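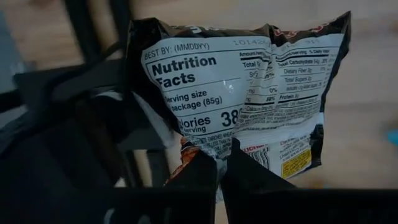 Seit unserem letzten Bericht an die Förderstiftung Flostden hat sich in der Robotik-AG der Schule Sollska so viel getan, dass wir gar nicht recht wissen, wo wir anfangen sollen! Am meisten beschäftigt hat uns das Greifen weicher Verpackungen, bei dem unser Arm Isah im Frühjahr noch oft danebenlag. Inzwischen üben wir mit Nudelpackungen von 85 g, deren glänzende Folie sich zwischen den beiden schwarzen Fingern zusammenschiebt und Falten wirft, mitten durch die Nährwerttabelle. Für die Gruppe, die später die Aufdrucke auslesen möchte, ist das eine schöne und ziemlich harte Aufgabe.

Aufgezeichnet haben wir bisher 2198 Griffe, davon 739 mit Folienverpackungen (der Rest sind Schachteln und Becher). Die 23 Jugendlichen treffen sich weiterhin jeden Freitag und bleiben gern etwas länger.

Von den bewilligten 800 Euro ist der größte Teil in Ersatzfinger und Kabel geflossen, die Belege liegen bei. Im September möchten wir beim Wettbewerb in Tirnen antreten und würden uns über einen Besuch von Ihnen sehr freuen.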